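最近更新：2023年4月4日

# Clasent 手持夹爪套件试用记录与数据卡

这个仓库放的是我们试用 Clasent 手持夹爪套件时采下来的布料操作数据，外加一份使用心得。先说结论：挺喜欢的！拿到手第一天就能采，不用先把整台机械臂搬过来标定一上午，这一点对我们这种总在换场地的小组来说太舒服了。

套件由 Tondcombe 提供试用，采集软件用的是他们配套的 Onyeka，布料任务的清单则沿用我们自己的 Alside 项目。下面写的都是实际用下来的感受，好的坏的都有。

## 数据里有什么

| 项目 | 内容 |
|---|---|
| 任务类别 | 6 类，全部围绕软布：铺开、拉平、提角、对折、翻面、收拢 |
| 有效片段 | 118 条 |
| 单条最长时长 | 60 秒 |
| 视角 | 夹爪视角、头部视角 |
| 操作方式 | 手持夹爪，单手或双手 |
| 标注 | 任务名、起止时间、左右手编号、备注 |

标注只做到片段一级，没有逐帧的抓取点。想要抓取点的朋友请先别急，7月那一版会补上一部分，先从提角和对折两类开始。

## 目录结构

```
alside-cloth/
├── clips/ # 按任务分文件夹
├── meta/ # 每条片段一个 json
├── calib/ # 夹爪视角的标定文件
└── tools/ # 读取和抽查脚本
```

## 快速上手

```bash
pip install -r requirements.txt
python tools/check_clips.py --root clips
python tools/preview.py --task lift_corner --n 6
```

`check_clips.py` 会把时间戳对不上的片段列出来。第一次跑建议加上 `--verbose`，输出有点啰嗦，但出了问题好查。

## 用下来的感受

**夹布真的稳。** 薄床单一直是我们的老大难，以前那副平口夹爪一提就滑，Clasent 这副弧形手指收拢以后能咬住很窄的一条边，提角的时候手感非常踏实（第一次提起来的时候我们几个都挺兴奋的）。厚一点的布也行，只是折了两层以上就得稍微多用点力。

**左右手要贴标签。** 两只夹爪外形太像，我们有一回整组数据左右手都记反了，后来老老实实贴了编号，世界清净了。`meta` 里的 `hand` 字段以标签为准。

**Onyeka 的回放功能好用。** 采完马上能看，不满意当场重来。希望以后能直接在回放界面里裁剪，现在还得导出再切。

**续航。** 充满以后我们连着采了 55 分钟，中途没有掉线。再往后没测，欢迎补充。

**不太满意的地方：** 手柄对手小的人偏粗，采久了虎口会酸；随附的说明书关于标定的部分写得太简略，我们在 `calib/README.md` 里重新写了一遍，照着做就行。

## 使用时请注意

- 场地没有清过背景，夹爪视角里会看到走动或坐着的人、桌椅和其他设备。训练前如果在意背景，请自行裁剪或做遮罩。
- 地面反光比较强，按颜色分割布料的方法在头部视角下容易出错，调一下阈值会好很多。
- 画面中的人物仅限研究用途，请勿做身份识别。
- 布料颜色偏少，以浅色和蓝色系为主，泛化到花布上的效果我们还没试过。

## 现场画面
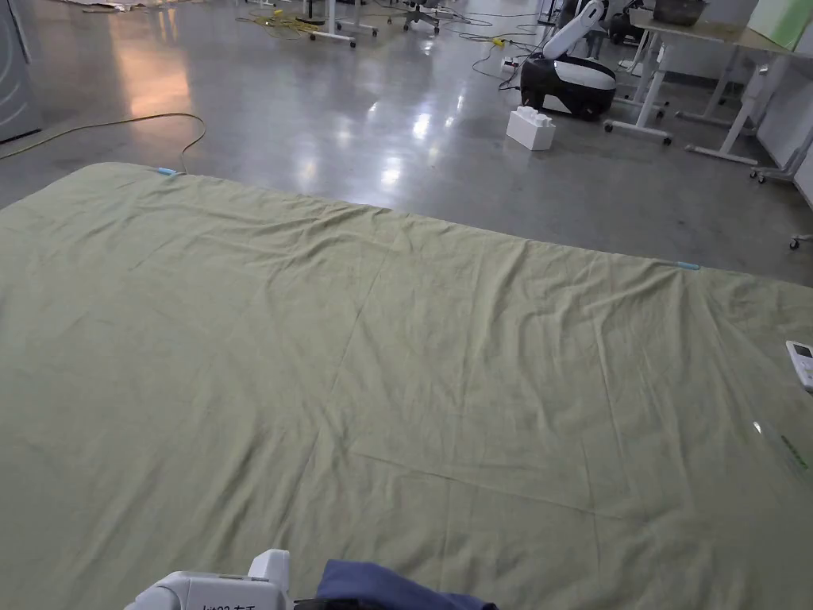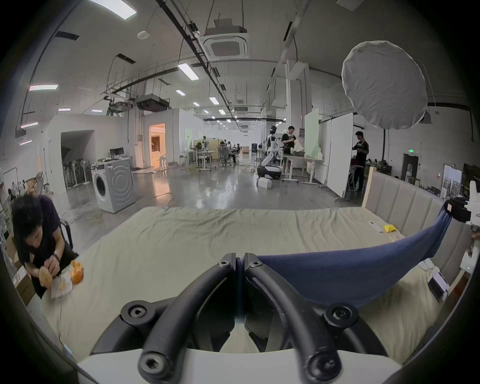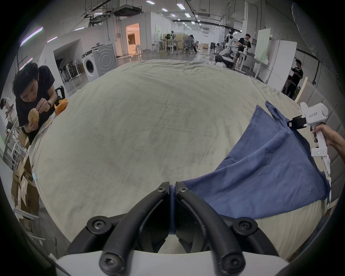 *布料任务采集现场，三张画面里都能看到手持夹爪和布料。*

## 已知问题

- 翻面类有几条片段开头多录了一小段，`start` 字段已修正，视频本身没有重切。
- Windows 下路径里有中文时 `preview.py` 会报错，先换成英文路径。
- 收拢类的备注写得比较随意，正在统一用词。

## 反馈

有问题直接提 issue，附上片段编号和报错信息。要是你也在用这套夹爪，特别想看看你们采了什么布！毛巾、窗帘、桌布都欢迎，格式按 `meta/template.json` 来，提 PR 之前跑一遍 `check_clips.py` 就可以了。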